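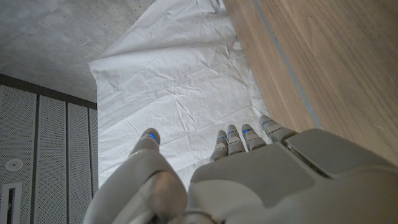 Household Economics and Consumer Claims
Handout 6: Laundry, bedding and the price of "clean"
Course notes, Lamduan Noiphan
Revised 2025-04-07

Read this before the session, along with the two pages from Handout 5 on warranties. Bring one detergent label and one bedding label from home. A photo of the label is fine if you can read the small print on it.

1. Where we are in the course

Last time we looked at what people pay to avoid risk. This week it is what they pay to feel that something has been done properly. Bedding is a good case. Most of us can't judge a sheet by looking at it in the store, we buy one seldom enough that we forget what we learned last time, and the sellers know both of those things.

I should say up front that I don't think much of most advice in this area. A lot of it is repeated from one household book to the next with no sign that anyone tested it. Where I know of a decent reason for a claim, I give it. Where I don't, I say so.

2. Thread count

Thread count is the number of threads, lengthwise and crosswise, in a square inch of cloth. As a measure of a plain woven fabric it makes sense. As a selling number it went bad a long time ago.

The trouble is ply. A yarn can be twisted from two or more finer strands. If a seller counts every strand as a thread, a cloth that was 400 on Monday's honest count becomes 800 on the label, and nothing about the cloth has changed. There is also a physical limit on how many yarns of a given thickness you can pack into an inch. When the number on the package goes far past that limit, you are reading about counting methods.

What tells you more:
Fiber. Cotton, linen, polyester and blends behave differently, and the label has to state the content.
Staple length. Longer cotton fibers make a smoother yarn that pills less. Labels are vague here, and "long staple" by itself doesn't tell you how long.
Weave. Percale is a plain one-over, one-under weave and feels crisp. Sateen floats more yarn on the surface, feels smoother, and tends to snag sooner.
Finish. Many new sheets are treated to feel soft on the shelf. Some of that leaves in the wash, so the hand feel in the store is poor evidence.

Class exercise: take the label you brought and sort every statement on it into three piles. First, things that could be checked by a lab. Second, things that could be checked by you. Third, things that can't be checked at all. "Hotel quality" goes in the third pile. I have had students argue otherwise and I'm still waiting for the hotel.

3. Wrinkles, and paying to not have them

"Wrinkle-free" cotton is usually cotton treated with a resin that links the cellulose chains together so that the cloth returns to flat. It works, up to a point. The cost is strength: the treated fiber is more brittle, and edges and folds wear out earlier. So the buyer trades years of use for minutes of ironing. That may be a perfectly good trade. My complaint is that the package mentions one side of it.

Polyester blends get to the same place by another road. They dry faster and crease less, they hold on to oily soil more, and some people find them warm to sleep in.

For an untreated sheet, taking it out of the dryer slightly damp and folding it right away does most of the job. Leaving it in a heap undoes that job quickly. You don't need a product for this, and so you will rarely see it advertised.

4. Detergent doses

Look at the cap of a liquid detergent bottle. The lines are often hard to see and the cap is nearly always larger than the largest recommended dose. I can't prove intent from the shape of a cap, and you shouldn't try to in your papers. You can measure the result, though.

Small case for discussion. Jaruwan Khamphan kept a log for this course over 30 loads at home, using a bottle of Erkar liquid. For the first half she filled the cap by eye, as she always had. For the second half she used a kitchen measure and the dose printed for a medium load. By eye, she had been using close to double. She reported no difference in how the laundry came out.

Before you get excited, list the weaknesses:
One household, one machine, one kind of water.
She knew which half she was in.
"No difference" was her own opinion, with no stain test behind it.
The second half may have had lighter soil. The log doesn't say.

Wiroj Klinhom, who took the course the same term, pointed out that she might also have been clearing old residue out of the cloth during the second half, which would make the smaller dose look better than it was. I think he was right to raise it. I also think the dose finding itself is solid, as it rests on measured volumes and nobody's impressions. Keep those two results apart: how much she used, and how well it worked.

5. Hot or cold

The standard advice is hot for bedding. The standard newer advice is cold for everything. Both are too simple.

Hot water does help with body oils and matters more when someone in the house is sick or when dust mites are a known problem. Cold water saves the energy used for heating, and in many machines heating is the larger part of the energy in a load. Detergents with enzymes can do well at lower temperatures, but "cold" on a machine in a cold climate can be very cold indeed, and performance drops.

Ask what the claim is comparing. "Cleans as well in cold" — as well as what? As another brand? As the same brand in hot water? On which stains? If the package doesn't say, treat the sentence as decoration.

6. Two price sheets

The following two sets are the ones we will use in class. Work the numbers before you come.

Lurnel basic percale set: $50. Assume it lasts 3 years with weekly washing.
Ansah "signature" sateen set: $400. The seller states no expected life.

Question for your notebook: how long would the Ansah set have to last to match the Lurnel set on cost per year? The arithmetic gives 24 years. Then write down whether you believe any sateen sheet in weekly use will do that. I don't.

Cost per year isn't the whole story. Someone may simply like the way the expensive set feels, and that is a real benefit to them. What I object to is the claim, common in this price range, that the expensive set "pays for itself." Very few things in a linen closet pay for themselves, and an old sheet cut up for rags comes nearest.

Watch the hidden assumption in my own figures, too. I picked the three years. If the cheap set wears through in one, the break-even point drops to eight. Lempi Heiskanen used to teach this unit and assumed a shorter life than I do, and her version made the expensive sheet look a little less silly. Try both.

7. Fabric softener

Softener coats fibers with a thin layer that reduces friction and static. The coating is also why towels treated with it often take up water less well. Sellers answer this with a second product meant to strip the coating off. Inent sells both, on the same shelf, in matching bottles.

Vinegar in the rinse is the usual home alternative. Evidence for it is thinner than its fans suggest. It can help with mineral deposits in hard water. Claims that it "sanitizes" laundry at the amounts people use should go in your third pile, and some machine makers warn against it on account of rubber seals. Check your manual.

8. Assignment

Pick one claim from a laundry or bedding product and write two pages on it. Say exactly what is claimed, in the seller's words. Say what evidence would settle it. Say what evidence you could find, and how far it falls short. Don't tell me whether you like the product.

Papers that lean on customer reviews need to explain who writes reviews and when. Sakda Jaidee's paper on this is in the course folder and is worth reading for the section on reviews written in the first week of ownership — most of the complaints people have about a sheet come from later on.

Drafts may be handed in early for comments. Final versions are due in June, at the last session.

Reading for next time: Handout 7, mattresses and trial periods. Skip the table on the second page, which has an error I haven't fixed yet.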